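Zistmont Shared Workshop: Sorting Arm Build, Frequently Asked Questions

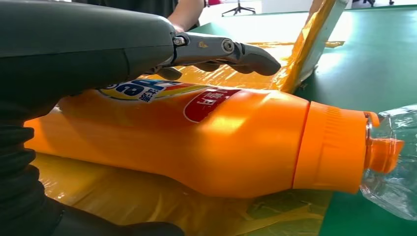 Last changed: 27 June 2020

General

What is the sorting arm build?

The sorting arm build is a member project of the Zistmont Shared Workshop. Its purpose is to assemble and program a robotic arm and hand that can pick up used household containers from a table and place them in the correct bin. The project operates under the name Cerelora, which appears on the sign-up sheet, the parts shelf and the shared drive.

Is Cerelora a product or a company?

No. Cerelora is the name of the project only. Nothing is offered for sale, and the workshop does not build arms to order.

Who may take part?

Any member in good standing who has completed the basic electrical induction may join. Experience with robots is not required. Members who wish to work on the control software should be able to read and edit a short program without help. Guests may attend open sessions as observers but may not operate the equipment.

How many people may work on the arm at one time?

No more than four. One of them must hold the operator sign-off and must remain within reach of the stop button for as long as the motors are powered.

Is there a fee?

There is no fee beyond regular membership. The project has spent $895 on parts to date, paid from the equipment fund. Members who break a part through ordinary use are not charged for it. Please enter the breakage in the log on the same day.

The Build

What does the arm consist of?

The arm has a dark gray forearm with a rounded housing, a black ribbed sleeve, and a hand joined to the wrist by a metal bracket. The fingers are dark gray and rubber-coated. The motor controller and power supply sit in a separate enclosure below the bench, referred to in the build notes as the Henero box.

Why is the enclosure called the Henero box?

The name was carried over from an earlier project whose enclosure was reused. It has been kept so that the wiring diagrams do not have to be redrawn.

May I adjust the screws on the hand bracket?

Only during a maintenance session, and only with power disconnected at the Henero box. The screw nearer the wrist takes a hex key. The round screw closer to the knuckle is a pivot and must not be tightened fully, or the fingers will bind on closing. After any adjustment, run the open and close cycle six times without an object before returning the hand to use.

Where are the drawings and the parts list?

Both are kept in the project folder on the shared drive. A printed copy hangs at the end of the Mayrhofer bench. If the two disagree, the version on the drive is correct. Please do not write changes on the printed copy.

Can I build the same arm at home?

Members are welcome to copy the drawings for personal use. The workshop cannot inspect home builds, lend out the power supply or answer questions about mains wiring carried out elsewhere. A home build should have its own stop button, wired to cut motor power directly and not through the software.

Test Objects

What objects are used for testing?

Ordinary packaging is used. The present table work includes an orange plastic bottle with a wide ridged cap, a crinkled clear bottle, and yellow-amber plastic sheet. The objects are laid on the green work surface singly or together, depending on the test.

Why are bottles laid on their sides?

Containers seldom arrive upright in a sorting bin. A bottle on its side can also roll when a finger touches it, and the grip program has to allow for this. Upright tests were completed in May and are recorded in the first section of the log.

Why is loose plastic sheet placed under some of the objects?

Film and bags are common in mixed recycling and cause many of the faults entered in the log. The fingers may close on a fold of the sheet together with the bottle, or the sheet may shift as the hand descends. Tests with sheet underneath are logged separately from tests on the bare surface.

Do clear bottles present a particular difficulty?

Yes. The detection program relies on color and outline. A clear bottle shows the surface behind it, and a crushed one also gives bright reflections. Members working on detection are asked to keep the overhead lights at the same setting throughout a session and to note any daylight from the windows.

May I bring packaging from home?

Yes, under the following conditions:

Containers must be empty, rinsed and fully dry.
Glass, aerosol cans and anything that has held solvent, fuel or strong cleaner are not accepted.
Caps should be left on.
Labels should be left in place, in whatever language they are printed.

The collection crate is beside the parts shelf. It currently holds some 128 items, and members are asked not to add further milk jugs until the present supply has been worked through.

Does the arm read the labels?

No. Printed text is not used in sorting at this stage. Labels are kept on because they change the surface under the fingertips and the colors available to the detection program.

Safety and Conduct

May I reach onto the table while the arm is on?

Objects may be placed or moved only when the arm is in the hold state and the operator has said "clear" aloud. Hands must be withdrawn before the next motion is started. Reaching across the arm is not permitted in any state.

What clothing is suitable?

Close-fitting sleeves are preferred. Scarves, lanyards and loose cuffs must be removed or secured. Long hair must be tied back. Gloves should not be worn near the moving hand, as the rubber coating on the fingers can catch the material.

May I sit while operating?

The operator must stand. Other members may use the office chairs, provided these are kept back from the table and do not block the path to the stop button.

What should I do if the hand will not release an object?

Press the stop button first. Do not pull the object free. Once power is off, the fingers can be opened by hand with steady, gentle pressure, beginning at the fingertips. If they do not move, leave the object where it is, place the red tag on the Henero box and enter the fault in the log.

May I take pictures or video?

Yes. Please obtain the agreement of anyone whose face would be shown. Recordings made for the project should be saved to the shared drive under the session number.

Booking and Records

How do I reserve a session?

Sessions are reserved on the workshop calendar under "Mayrhofer bench." A session lasts two hours, including setup and cleanup. A member may hold one advance reservation at a time. Reservations not taken up within twenty minutes of the start may be given to another member.

What must be recorded?

The log should show the operator, the program version, the objects used and the result of each attempt. Failed attempts must be entered in full. An entry reading only "did not work" will be returned to the member for completion.

In what condition should the bench be left?

The arm should be returned to its rest position and powered down. Test objects go back in the crate, and plastic sheet is folded and placed in the drawer below. The green surface should be wiped with a damp cloth only, as spray cleaner leaves a film that affects the detection program.

My question is not answered on this page. Where can I ask it?

Please leave a note in the question box at the front desk, marked Cerelora, with your membership number. Replies are posted on the board beside the Mayrhofer bench.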